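How to sort a bedside trinket box

Small things collect in an open box by the bed until you can't find a hair tie without tipping the lot out. Sorting it is a short job, and it only needs a clear tabletop.

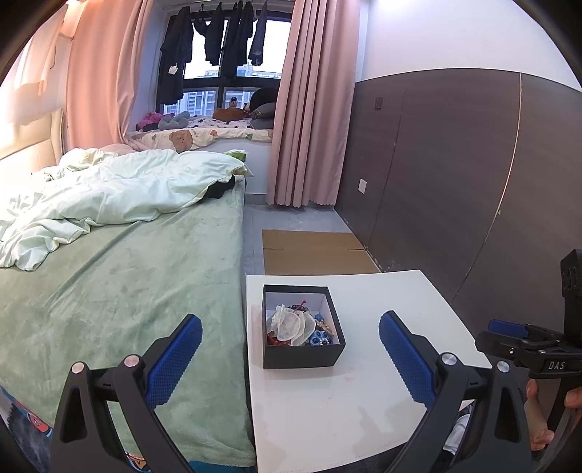
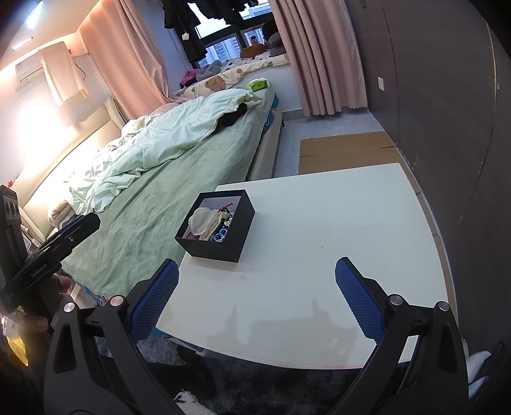

The open black box on the white table beside the bed, in both photos.

1. Clear the rest of the table first so you have somewhere to put things down.

2. Lift out wrappers and packaging. Bin anything empty.

3. Take out beads next. Check the string or elastic before you put them back — a weak one will go sooner or later.

4. Lay hair ties and clips side by side. Throw out stretched ties and clips that no longer close.

5. Wipe the inside of the box with a damp cloth and let it dry.

6. Put the larger pieces at the back and the things you wear daily at the front.

Pink marks on a white tabletop usually lift with a little washing-up liquid. Try a corner first.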